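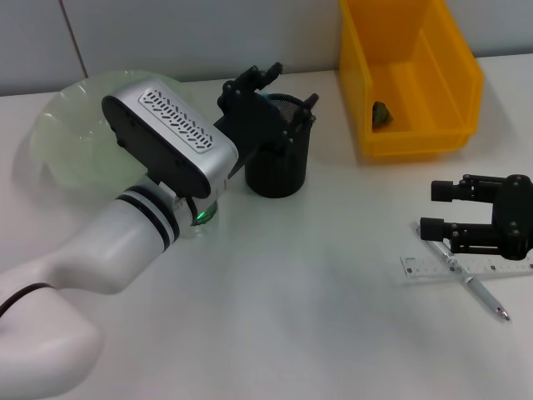 Pen cup, yellow bin, ruler and pen on the white table.

22/10/2018
Notebook, table chores, Plendska

Picking up from the June pages. The question is still the one Fekia put to us: can a two-arm machine clear a desk at the end of the day well enough that a person doesn't have to redo it. My answer as of tonight is no for a whole desk and maybe for parts of one.

Working list for the desk job, easiest first by my guess:
- pen cup, upright, moved sideways
- bottle, capped, moved sideways
- plate with the wavy edge, lifted and set down flat
- pen into cup
- ruler picked up off the table

The ruler is last for a reason. It is thin and clear, and it lies flat on a white top. A person slides it to the edge with one finger and pinches it there without thinking. We have that motion written as a separate step in the Trasden script and it needs its own tuning. The pen crossing over the ruler makes it worse – the script wants one object at a time and has no notion of what is on top of what. 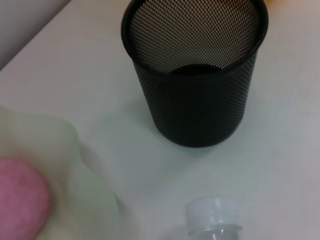 Mesh is a problem for the depth numbers and I want that written down again. The sensor gets returns from the near wall, the far wall and whatever is behind, and the fit averages them into a cup that is in the wrong place. Dagdag's filter throws out the far wall if you tell it the diameter beforehand. That is fine on a bench and no use in somebody's office. A solid cup would be easier, but people own mesh ones, so mesh stays on the list.

The other thing is clearance. Fingers coming down over a rim need room on both sides. If the bottle is moved up next to the cup, approach from above only, no side grasp. I changed the default accordingly.

Log so far holds 1,822 grasp attempts across 26 table layouts. Almost 3 hours went into relabeling the ones where "placed" had been ticked for an object that was lying on its side. Please stop using that tick box for both. There are now 4 outcomes: missed, dropped, placed, placed wrong.

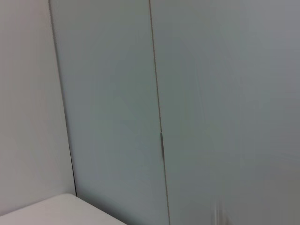 Doors are the next chore after the desk and I don't want to start them early. A narrow latch set in a seam gives the fingers very little to hold, and pale panels next to a pale wall give the edge finder very little to go on. Shop-floor cabinets with big bar handles would be a fairer first test. Fekia asked for both. I'll quote for the bar handles.

To do:
- rerun pen into cup with the new outcome labels
- softer pads for the plate, check Plendska stock
- write up the cup filter, one page
- ask Trasden for the stacking order patch

0 comments | 3 shares
Search this notebook Go
Contact | Copyright Plendska workshop notes | Back to top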